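3.2 Materials and packing layout
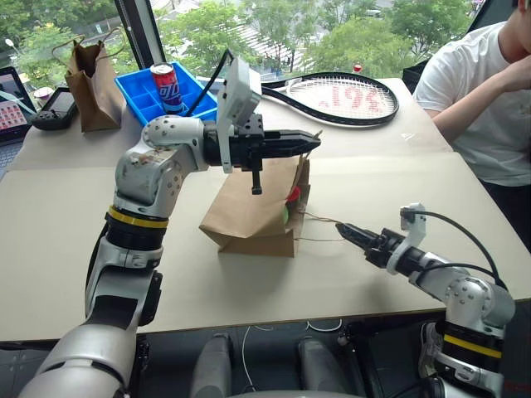
The second part of the study deals with paper carrier bags and the small goods that people put in them. We chose paper over plastic for two reasons. Paper bags are now the usual choice in the shops where we did our interviews, and paper keeps a record of how it has been handled. Each fold and crease stays in the sheet, so a bag that has been packed several times behaves differently from one taken fresh from the bundle.

All bags came from one supplier, Wamard, in a single order of 300. They were stored flat in the Arnham room and opened by hand before use. We did not throw out bags when they became crumpled. A bag stayed in use until a handle came loose or the base split, and its condition was noted on a simple scale from new to worn. Most of the results in Section 4 concern bags in the middle of that scale – soft enough to fold over on themselves but still able to stand.

The goods were drawn from a pool of 52 everyday items, sorted by size and stiffness. Small, light items such as balls tend to settle against the side of the bag and are easily hidden by a fold in the paper. Drink cans are heavier for their size and pull the base flat. Long or wide items, such as a racket, do not fit in a carrier bag of this size at all, and we kept them in the pool because shoppers in the interviews often had one such item to carry next to the bag.

Figure 3. Table layout for the packing task. A crumpled paper bag with a red object and a small green ball near its opening, its twine handle drawn out to the right. A soda can stands in the blue compartment tray; a tennis racket and a second paper bag are also on the table.

Handles were treated as a separate variable. A thin handle gives way to the side when it is pulled, and the mouth of the bag may turn with it. For this reason we recorded the direction of pull as well as the position of the goods. The scoring sheet was adapted from the Tramura protocol, with one change: items still inside the bag but visible at the opening were scored as "near edge" and no longer grouped with items at the base.

Loose goods were kept in a divided tray between trials. We did not fix the position of the tray, and its effect on packing order is taken up in Section 4.3.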